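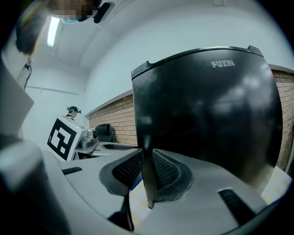
sinley_shop
I'm trying to decide whether to replace the fluorescent lights in our work room with LED fixtures or just change the tubes. The room belongs to a small assembly shop, 337 square feet, and we rent it. The ceiling is white with visible seams, and the long fixture up there is bright enough when it's on. My complaint is the glare on anything glossy, plus a buzz that gets worse by late afternoon. The landlord doesn't mind what I do as long as I don't cut into the ceiling. Has anyone gone through this recently?

pegboard56
Change the whole fixture. The buzz is most likely the ballast, and new tubes won't fix a bad ballast. I put in Halteck strip lights in February and used the same mounting holes.

mudroom_dan
I'd try tubes first. You can get LED tubes that bypass the ballast, so the buzz goes away with it. You do have to rewire the sockets, so shut off the breaker and check what your lease says about electrical work.

pegboard56
By the time you pay for the tubes and spend an evening on a ladder rewiring old sockets, a new fixture isn't much more. I've had old sockets crack on me.

mudroom_dan
Depends on the fixture. Mine were fine, and I did 10 of them.

clampandglue
Neither one will help much with the glare. You need a diffuser, or move the bench so the light comes from the side. I have Clastero covers on mine. They cut some brightness but I can read a label on shiny plastic without tilting it.

sinley_shop
The bench can't move, the outlets are all on that wall. Do the covers yellow?

clampandglue
Mine haven't so far. The cheap ones I had before did, in more than 2,000 hours of use.

oldhallway
Du Plessis sells a clip-on one too. I didn't like it - the clips are weak and it sags in the middle.

sinley_shop
OK. I'll ask the landlord about the wiring before I buy anything. If he says yes I'll go with a new fixture and a cover, and if not I'll just get the cover.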